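still alive, still decluttering

September 2024

Ok quick one before I have to leave. I know I said I'd post more over the summer and then I didn't. Summer happened. My sister's move happened. The sink happened (separate post, maybe, when I can talk about it calmly).

So. Clothes. I have been trying to buy nothing new to wear since June and a few of you asked how it's going. Mixed! Going mixed.

The rules again for anyone who missed it. No new clothes. Secondhand ok but only if something has died and I need the replacement. Socks and underwear exempt, I'm not a monk. Shoes exempt if the old ones leak. Iman Tazi says this is too many exemptions and she may be right but she also owns 12 winter coats so.

What I've bought: a pair of black pants from the thrift place in Flollville, because I split the old ones getting off a bike. And a raincoat. The raincoat was a cheat. It was hanging by the door and it was green and I had a perfectly fine one at home with a broken zipper, which I could of fixed. Put it on the list of shame.

The mending is the part I didn't expect to like. I was bad at it. I'm still bad at it but faster. Ilham Naciri showed me how to darn over a lightbulb, an old one, the fat kind, and my first try looked like a scab. Wore it anyway. Elbow of a gray sweater, who's looking at my elbows.

Things I've learned, no order:

Wash less. Most of my stuff didn't need washing, it needed hanging up. I was throwing everything in the basket at night out of laziness and then complaining about how it faded.

Cold water. Yes my mother told me this for years. Hi mom.

The dryer eats elastic. I line dry nearly everything now, over the tub when it rains. The bathroom looks like a ship.

Buttons: save all of them. I had a jar, I threw out the jar in the last move, I have regretted the jar every week since.

Patches on the inside look better than patches on the outside unless you're going for it. If you're going for it, go for it. Driss Belhaj put a bright orange square on the seat of his work jeans and got two compliments at the hardware store, he will not stop bringing it up.

Also good thread costs more and is worth it. The cheap stuff from the travel kit snapped on me 3 times on one hem and I said words.

Money part, since Nurhan asked in the comments. I went back through last year's statements and added up clothes and it was $517 from January to June. Which doesn't sound crazy untill I tried to list what I'd bought and could only remember a jacket and some sandals I hated. Where did the rest go?? I have no idea. Tshirts I guess. A dress for the thing in Pirnthorpe that I wore one time and spilled on.

This year same stretch was lower but not by a ton, I only started in June so it doesn't count really. Ask me at Christmas.

The swap! Forgot the swap. We did one at Emiliano's place, everybody brings a bag, you take what you want, leftovers get donated. I brought two bags and came home with one, and I'm calling that a win. Got a wool skirt that needs the waist taken in. Gave away the yellow blazer I've been moving from closet to closet for years, and a girl I'd never met put it on and it looked incredible on her, and I had a small pang and then ate some of Emiliano's bean dip and got over it.

If you want to do one: have a mirror. Have more hangers than you think. Say start time an hour before you mean it. And decide up front who's driving the leftovers or they live in your hallway, ask me how my hallway is.

What's hard is boredom. I don't need clothes, I just like looking at them on my phone at 11 at night. I deleted the apps. Then I reinstalled one to "check a return" and was on there 40 minutes. Deleted again. Reading a mystery instead, it's not very good but the detective wears a nice scarf.

Next up is the skirt waist, then the zipper on the old raincoat, which I'm told is a one-evening job by people who have never met me. If anybody has a zipper tutorial that isn't a 25 minute video with a long intro please send it. Written down. With steps.

Ok I'm late 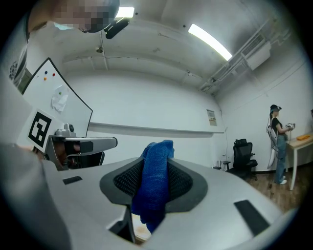 and I still have to get the hallway bags into the car. Comments are open again, the spam thing is fixed I think. More soon, or soonish.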